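About Nindisby

Home
Book a visit
What we charge
About us

Most "about us" pages say the company is passionate. We have read a lot of them, mainly those of basement waterproofing firms, and after a while you start to wonder how so many people came to be passionate about sump pumps. We look for the cause of damp in houses, write down what we found, and send you a bill. We don't sell pumps, drains, sealants, foundation coatings, dehumidifiers, mold sprays or air purifiers. We don't take a fee from anybody who does.

That last sentence is the one you should be suspicious of. Plenty of inspectors say it. Ask them, and us, to put it in the contract. Ours is in paragraph two, and if you can show that we took money or a gift from a contractor who worked on your house, you get your fee back and the report stays yours.

How it started

Ruaridh Mackay spent years selling interior drain systems for a company that no longer exists under the name it had then. He was good at it. The visit was called a free inspection, it took less than an hour, and it ended at the kitchen table with a price that was lower if you signed before he left. He has said since that he can't remember a single free inspection that ended with the words "you don't need anything." Houses vary a good deal, and it bothered him that the answer didn't.

The one that made him quit had a wet corner in the basement and a downspout that emptied straight onto the ground outside the same corner. The owner bought the drain system anyway. Ruaridh installed the downspout extension himself on the way out, from a piece he had in the van, and handed in his notice that August.

He began with a moisture meter, a ladder and a borrowed desk in the back of Fionnuala Breathnach's print shop. Fionnuala had no interest in basements. She did the first invoices to get him to stop doing them wrong, then took over the phone, and she now runs the company. The name comes from the street the print shop was on, spelled the way it was on the old sign, which we are told is a mistake.

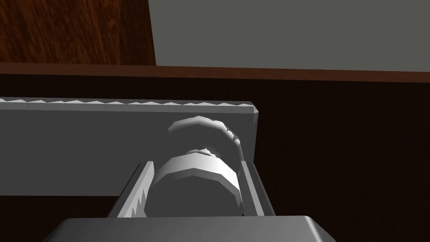
We have been at it for 10 years now and have made 3,139 house visits. We mention that number with some reluctance. A large number of visits tells you that a lot of people paid us. It doesn't tell you we were right. So after each visit we write to the owner once the next wet season is over and ask whether the problem went away, and whether they did what we suggested. Many never answer. Of the ones who did, 148 told us we had got the cause wrong or had missed a second one. Some of them were plainly correct, a few we still argue with, and all of them are in the total.

There may be more that we haven't heard about. People who are unhappy with a report tend to throw it away.

What a visit is like

One person comes, on time or with a phone call first. We start outside, whatever the weather, and we stay outside longer than most people expect. Gutters, downspouts, the slope of the ground, window wells, the driveway, where the neighbor's water goes. Then the attic, if there is a way up. Then the rooms, and the basement or crawl space last.

We ask dull questions. How many people shower here in a day, and does the fan run? Is there a dryer, and where does the vent go? Did anybody change the windows or the furnace shortly before this started? When did you first notice it, and are you sure you weren't simply in that room more?

A meter reading by itself proves very little. The cheap meters with two pins will beep at foil-backed wallpaper, at salts in old plaster and at some kinds of paint. If a salesperson holds one against your wall and it screams, ask to see it held against a wall you know is dry. Ask us to do the same. We are happy to, and we have been embarrassed by it at least once.

You get a written report in everyday words. It says what we saw, what we think is causing it, how sure we are, and what to try first, starting with the cheapest thing that could work. Sometimes the report says we don't know. Clients dislike that report, and we charge the same for it.

Things we don't believe

We are asked about these often enough that it saves everyone a call.

"Rising damp" as the cause of every stain near the floor. Water can move up through masonry. In the houses we visit, a stain at floor level is far more often soil piled against the wall, a leaking pipe or ordinary condensation on a cold surface. We would want to see those ruled out before a hole was drilled.

Boxes that plug into the wall and dry a house with some sort of wave. We have asked several sellers for a test with a comparison house that didn't have a box. We are still open to seeing one.

Lifetime warranties. Whose lifetime? Read who is giving it, what they have to do under it, and whether it moves to the next owner. Then look up how long the company has been registered. A warranty from a firm that changes its name every few years is a piece of paper.

Air samples for mold, taken once, with a lab sheet full of Latin. There is mold in all air. A single sample on a single afternoon can be made to look frightening or fine. If you can see it or smell it, you already know what the sample would tell you, and the money is better spent finding the water.

Today-only prices. The damp will be there tomorrow. So will the contractor.

Who we are

Ruaridh Mackay still does visits, mostly older houses with stone foundations. He no longer goes up on roofs. He writes the longest reports and Fionnuala cuts them.

Fionnuala Breathnach answers the phone in the morning and decides what we take on. She turns down jobs over the phone if it sounds like something you can check for yourself with a flashlight and a wet afternoon, and will tell you how.

Ambros Koller trained as a roofer and distrusts basements as an explanation for anything. He and Ruaridh disagree about where to start a visit, which is why the order above was put in writing.

Edeltraud Lüthi joined from a building materials lab. She keeps our meters checked against samples of known moisture, and pulls them off the shelf when they drift. She also reads every report before it goes out and marks each sentence that claims more than the notes support. New inspectors find this unpleasant for a few months.

Jonas Brunner is the newest of us and handles the follow-up letters as well as his own visits. If you get a second letter from him, please answer it, even if the answer is that you did nothing and the wall is the same.

Money

A full visit with a report costs $1,000. That is a lot for somebody to walk around your house. We would rather you knew it at this point than after a friendly chat. If your stain is small and new, don't hire us yet. Clean the gutters, get the downspouts well away from the wall, run the bathroom fan, and look again after a couple of hard rains.

The fee is the same whatever we find. We don't subtract it from later work, as we don't do later work. We don't offer financing. We don't have a membership plan, although three different consultants have explained to us why we should.
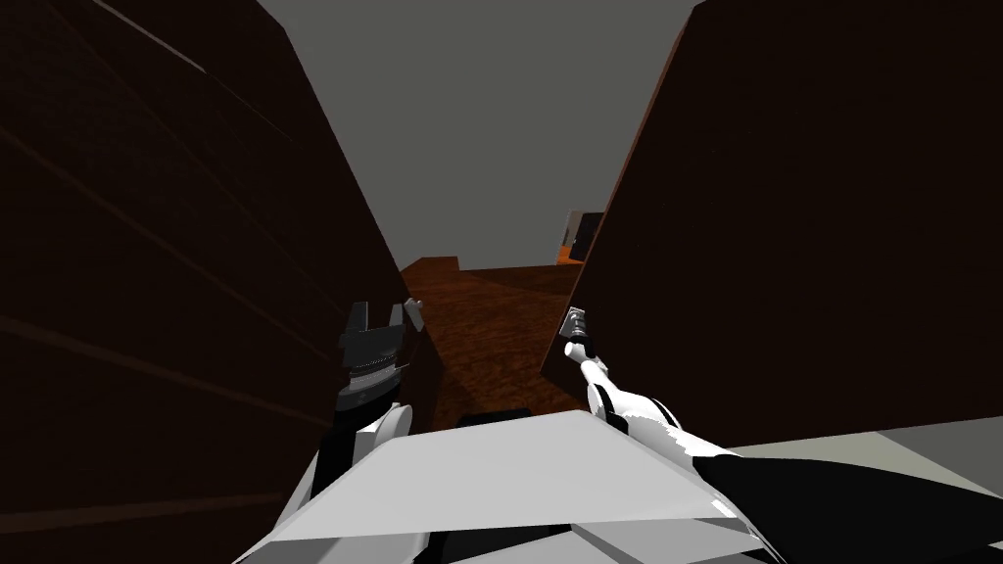
Who we work with, and what that means

People ask us to recommend a contractor, and we used to refuse. It turned out to be a bad policy. They had a report that said "regrade the north side" and then called the first number they found, and some of them came home to a new drain system.

We now keep a short list. Turnell does grading and outside drainage. Mkhize does gutters, flashing and small roof repairs. Both have been sent away with a report that gave them very little to do, and did only that. They pay us nothing, and we pay them nothing, but we should say that we like them, and liking people is its own sort of bias. Get another price. Show the other firm the same report and see whether they read it.

We buy our meters from Veltberg at the price anyone else would pay. We have no opinion on whether you should own one. Most people who buy one stop sleeping.

Reviews

There are good reviews of us online. We didn't write them, but you have only our word for that, so we wouldn't lean on them. A better test is to ask us for a report from a house like yours with the name and address removed. Ask also for one where we were wrong. Fionnuala has a folder of each and will send both without a sales call afterward.

If you have read this far and still want a visit, have these ready when you phone: the age of the house as near as you know it, what is under it (basement, crawl space or slab), when the problem shows up, and any quotes you have already been given. Leave the quotes out of sight when the inspector comes. We look first and read them after.

Getting in touch

The phone is answered in the mornings until noon. Outside those hours you can leave a message, and Fionnuala calls back in the order they came in. We don't have a chat window. Photos of stains sent by email are welcome, though we can seldom tell much from them and will say so.

If water is coming in right now, don't call us. Turn off the power to that part of the house if you can do it without stepping in the water, and call a plumber.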